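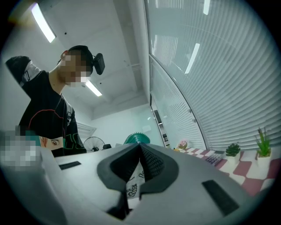

Home | Projects | Reports | Archive | Contact

Do reminder posters get people to brush for longer?
Project report by Rasmus Kütt
Supervisor: Waldemar Krawczyk
10 March 2021

Why I picked this

Our dorm had posters by the sinks telling us to brush for two minutes. They went up in December and everyone seemed to agree they were a good idea. I was not so sure. Most of the posters I walk past in a day I couldn't describe an hour later, and I wanted to know if these were any different.

The leaflet that came with them, from a supplier called Troline, says reminders "change habits for good." It gives no source. I wrote to ask for one and got a second copy of the leaflet.

What I did

I asked people on two floors of the Ustum building to keep a brushing diary for 15 days. One floor kept its posters and the other had them taken down. Each person wrote down when they started and when they stopped, morning and night. I ended up with 386 usable entries, 213 from the poster floor and the rest from the other one. Entries with only one time filled in were thrown out, and there were a lot of those.

A diary is a weak tool. People round up, and they fill in three days at once the night before it is due. One diary had the exact same times on every line, in the same pen. I left it out, but I can't say the others were much better.

What came out

The poster floor reported slightly longer brushing in the first few days. By the second week I could not tell the two floors apart. The typical entry on both was two minutes on the dot, the same number printed on the poster. I think that tells us what people believe they should write, and very little about their teeth.

A toothbrush will go in and out of a mouth whether or not there is a sign on the wall, and how long it stays there is hard to learn without standing next to the person. 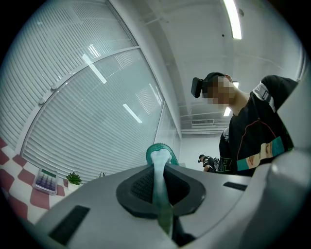 Problems with the study

The floors were not matched. The poster floor has more first-year students, and the other one has the Sondesport rowers, who get up very early and may well be in a hurry. Lukoševičius (my lab partner for the first half) wanted to run a test for significance anyway. I said no, and I would say no again.

If I did it over I would use a hidden timer on the tap, with permission, and drop the diaries completely.

4 comments | 15 shares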